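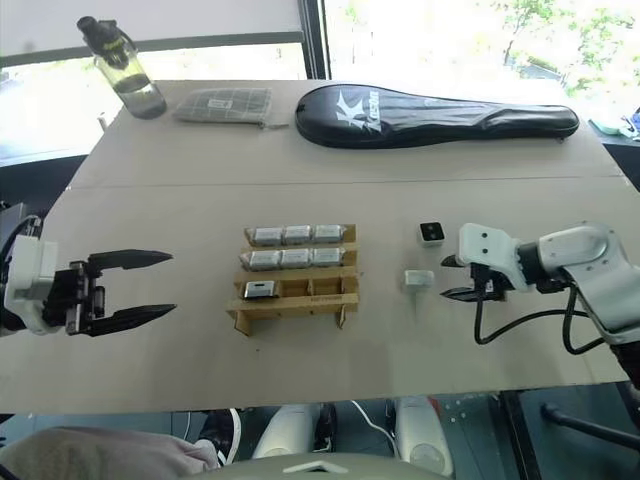

Can a battery go flat just from sitting in a plywood storage rack?

Dry plywood doesn't carry enough current to drain a battery. If one goes flat in the rack, look first at what was touching its terminals, how old it is, and whether it was full when it went in.

Support > Storage and Racks > Closed tickets > 502

Ticket 502
Product: Jidavar tiered battery rack, plywood, slot-together legs
Opened by: Rasa Sakalauskas
Subject: Batteries losing charge in rack

Rasa Sakalauskas, 8:40 am
We keep our rectangular rechargeables (Mets, silver case, white label band) in your rack on the equipment room table. They go in full and come out dead. Before we bought the rack they lived in a drawer and I don't remember this happening. A coworker says the wood is "pulling" the charge out. I don't believe that for a second, but the rack is the only thing that changed, so I'm asking. Please don't send me the care leaflet, I've read it.

Jidavar support, 10:15 am
Thanks for writing. We don't think the rack can do this. There's no metal in it and no coating that conducts. Could you tell us:
- which charger you use
- how you know the batteries are full when they go in
- whether the same batteries go flat each time, or different ones
- if anything metal gets stored on the slats with them

Rasa Sakalauskas, 11:02 am
Charger is a Voris desktop one. They're full because the light is green. No idea if it's the same batteries, they all look alike. Nothing metal on the slats. There is sometimes a paper clip on the table, but I'm not going to pretend a paper clip jumped.

Jidavar support, 11:30 am
Please number the batteries with a marker on the white label band and log which ones come out dead. Also, if you have a meter or a tester that gives a percentage, we'd trust that over the green light.

Rasa Sakalauskas, 4:50 pm
Borrowed a tester from the Hirneck office. Numbered everything. Fresh off the charger, green light on all of them, most read in the high nineties. Number 4 read 80 and number 6 read 61. So the green light is worth very little. I'm annoyed at the charger now as well as the rack.

Jidavar support, 5:10 pm
That's useful. Could you put half of them in the rack and half back in the drawer, same room, and test again after a week? Please put 4 in the rack and 6 in the drawer.

Rasa Sakalauskas, 9:05 am
A week seems like a long time to find out something you already think you know. Fine.

(no activity)

Rasa Sakalauskas, 9:20 am
Week's up. Good ones in the rack: down a point or two. Good ones in the drawer: down a point or two. Number 4, rack: 43. Number 6, drawer: 18.

So the drawer is "pulling" the charge out too. I've passed that on to my coworker.

Jidavar support, 10:00 am
Sounds like 4 and 6 are worn out. Do you know how old they are?

Rasa Sakalauskas, 10:25 am
They came with an older order, last December or the one before that. I'll accept they're worn. What I don't accept yet is that two bad batteries explain everything. We were pulling dead ones all month, and from different compartments.

Jidavar support, 10:48 am
Where do batteries go when somebody brings them back from a job?

Rasa Sakalauskas, 11:15 am
Into the rack. Any open compartment.

Jidavar support, 11:20 am
Charged first?

Rasa Sakalauskas, 1:35 pm
I asked. Two people say always. One says "usually," and I know what that means. So used ones have been going straight back in next to the full ones, and with identical labels there's no way to tell them apart. I'd still like to know why this didn't happen with the drawer.

Jidavar support, 2:00 pm
We can't say for sure. Possibly it did, and people grabbed from the top of the pile and left the flat ones at the bottom. That's a guess.

Rasa Sakalauskas, 2:12 pm
It's a guess I could have made. But I did find two at the back of the drawer when I emptied it, so all right.

Jidavar support, 2:30 pm
Suggested setup:
1. Take 4 and 6 to battery recycling.
2. Keep the bottom tier for used batteries only. Charged ones go on the upper tiers.
3. Stand charged ones terminal end up and used ones terminal end down, if your compartments are deep enough to hold them steady.
4. Check each battery on the tester after charging, at least once a month.
5. Keep paper clips off that table.

Rasa Sakalauskas, 3:05 pm
Doing 1, 2 and 4. Not doing 3, somebody will get it backward by lunch. I'll tape a label on the bottom tier, and I don't expect that to be read either. Leave this open for another two weeks please.

(no activity)

Rasa Sakalauskas, 8:55 am
One flat battery in two weeks, number 2, found on the top tier. Tested fine after charging and has held since, so somebody put it back used. You can close this. I'd like it noted that the leaflet says nothing on any of this, and that I'm taking up the green light with Voris separately.

Jidavar support, 9:30 am
Noted, and sent to the person who writes the leaflet. Closing.

Status: Closed
Cause: worn batteries (2), used batteries stored with charged ones
Rack fault: none found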